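From: estel-kitchen list
Date: August 7, 2018
Subject: Re: [stostell-hall] toaster oven - keep or go?

Quick one, on my way out. Answers under each bit.

> Has anyone tried the small oven since it came back from the Silov
> sale? I don't want to put it down for the lunches if it won't brown
> anything. Also what is it standing on, the trestle is needed for the
> plates and the old hostess trolley has gone to Fang.

It's on the little round table, the one with the wobble. Put the red and white check cloth over it for now, not straight, someone with more patience can do that. Cloth wants a wash after anyway. It hangs very near the floor so please pin it up before there are people going past with trays.

As to browning: did crumpets at 180 for 7 minutes, fine on top, pale underneath. Second lot I turned half way, better. Cheese on toast no trouble at all. Wouldn't try a pie in it. The knobs are the two small ones low down on the right and they're stiff, the numbers don't mean much, go by eye.

> And can we please sort out the leads this time. In May it was all over
> the floor.

Not sorted yet, sorry. There's a white power strip down on the left and another little one to the right, both on the floor. Rather have the oven nearer the wall and not use a strip for it at all. Anyone know if the socket behind the piano works? If so the table can go there and the urn can have the hatch.

> Last thing, the paper plates. We ordered 1,000.

Counted them last night, 857 left, so no need to order more. Napkins I havent looked at. Foil is nearly gone, and we want a proper baking tray that fits, the one in the drawer is too wide by a thumb. If you've got a small one at home with a lip on it bring it along, name on the bottom.

So my vote is keep. Will wipe the top down, it shows every finger mark. Shout if you dissagree, otherwise I'll put it on the list for the lunches.

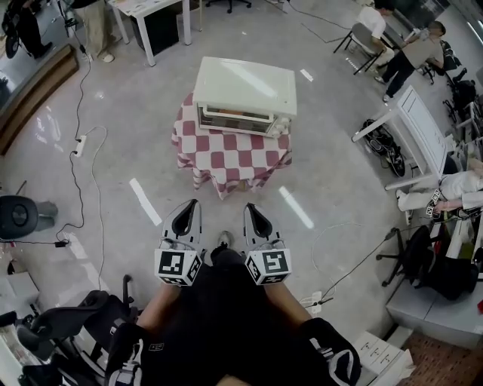 The small oven on the round table, check cloth on, leads still to do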